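Rumex Setup Guide, part 4: Getting the arms to listen to you
by Gianni Gentile
2 comments · Share

OK, so you've got Rumex installed and the Clondivell house loads without errors. Now the fun part! I'm assuming Koreck (the planner) is already running in another terminal. If it's not, go start it, I'll wait.

1. Open the head view first. You want both arms in it, with plenty of floor between the grippers. I like to start facing the kitchen, with the pumpkin over on the left by the long brown bench, and I save that pose as "home" so I can always get back to it. 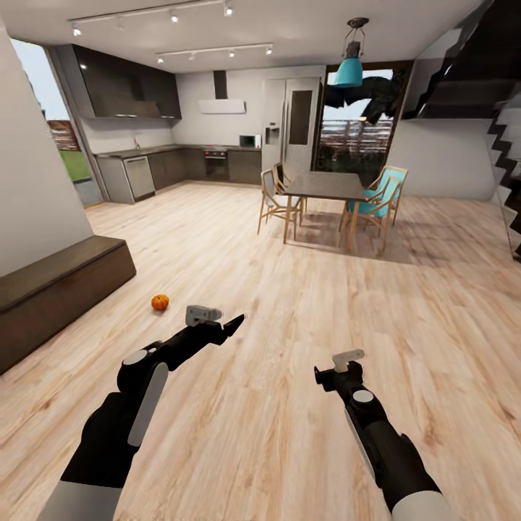
2. Press Sync and leave the sliders alone until the status line goes green. It takes over 1000 ticks on my old laptop, so go get a coffee.

3. Switch to a wrist view and nudge that arm a little each way. If the view moves opposite to what you expect, flip the sign in wrist.cfg and reload.

Note: up close to furniture you lose pretty much all sense of where you are. A dark door front with a seam down it could be half the things in the kitchen, and the fingers are just black shapes at the sides. 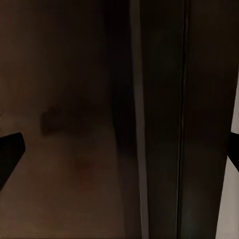
When I get lost like that I back the arm off slowly and flip to the head view before I touch anything else. Concetta Morelli wrote a nice little hotkey for this (it's F2), and I use it constantly.

4. Drive over to the living room, by the glass doors and the fireplace, and try a pick. Set the left arm to Hold with its fingers open, then give the right arm a cylinder and close on it.

Caution: don't send Koreck a new goal for one arm while the other is still closing. It replans both, and you may lose your grip.
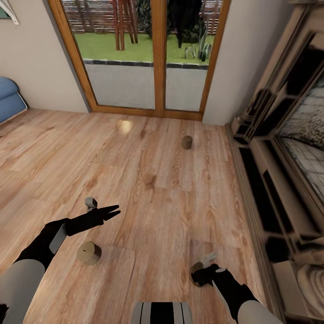 Grip force lives under Hands > Close. I keep mine at 4, and I only go up if the cylinder slides when I lift. A bit of tilt in the fingers is fine for now; we'll fix that with the Cocco pose filter in the next part.

5. Save the session before you quit. Rumex won't ask!

Share this page · 2 comments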